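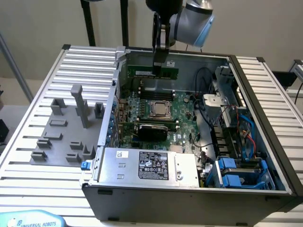
Chapter 3
Memory: Where the Work Gets Laid Out

Every explanation of computer memory eventually compares it to a desk, and this chapter will be no braver than the rest. The desk is where you put what you are working on; the drive is the filing cabinet down the corridor. A bigger desk does not make you cleverer, but it does cut down on walking. What the comparison leaves out is that the desk, when you finally meet it, is a thin green board small enough to lose in a drawer, with dark chips along its face and a white sticker covering a good part of one side. The slots it goes into are easy to find once the case is on its side: long and narrow, with a pale clip at each end, and in this machine arranged in two banks, one on either side of the processor. Most people seeing the inside of a computer for the first time look at the processor, under its plain metal lid, and assume that everything else is packing. By the end of the chapter you should be looking at the slots first.

Students on the repair course at Altside have been taught this material by Hazel Boateng for long enough that the questions at the back are mostly hers. So is the view, which we have come round to, that memory ought to be taught before processors. It is the part you are most likely to change with your own hands. It is also the part most often blamed for faults it did not cause, and most often left alone when it did.

Consider the case of Rolland, a small lettings office whose front-desk computer took so long to start that the staff had learned to switch it on and then make the tea. The owner had been advised to buy a new one. He had also been advised, by a nephew, to delete some fonts. The machine had plenty of drive space and a perfectly respectable processor. It had very little memory, and it spent the morning shuffling things to the drive and back, like a cook with one saucepan. We shall return to Rolland in section 3.4, where the office gets its memory and discovers that the printer was slow as well.

Three ideas run through the chapter. The first is that memory forgets. Ordinary memory holds its contents only while the power is on, and anyone who has lost an unsaved essay already understands this better than a diagram could explain it. The second is that memory is particular. Modules come in families, and a module from one family will not go into a slot made for another, however firmly you reason with it. A notch in the edge is there to settle the argument. The third is that memory prefers company of its own kind, and on many boards it matters which slots you fill as well as how many – a point that makers' manuals tend to hide between the warranty and the Portuguese.

Before you handle anything, read the safety notes on page 518. Switch off, unplug, and touch bare metal on the case before you touch a module. Hold modules by their edges. Leave the power supply shut, whatever the label on it seems to be inviting you to do. The practical exercise, which asks you to remove a module and put it back, needs no tools and very little strength, though the final click of the clips is alarming the first time.

New words are set in bold where they first appear and gathered in the glossary on page 524. If you have forgotten what a bus is, turn back to page 53, where it is still not a vehicle.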